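The new Kusetti single is out and I've had it on all morning!! Starting a little thread, bear with me 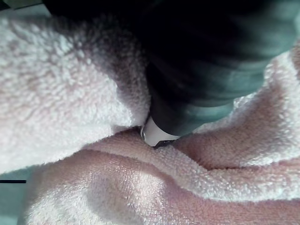 2/ It's called Plokon, and the drums don't come in until the second verse (when they do, wow). Kelmendi produced it and you can hear it in that big warm low end

3/ They're playing Likstead in August, a 400-cap room, tickets are $24. I got mine at 7 am

4/ Still hoping they bring back the slow one from the first EP. Anyone else going??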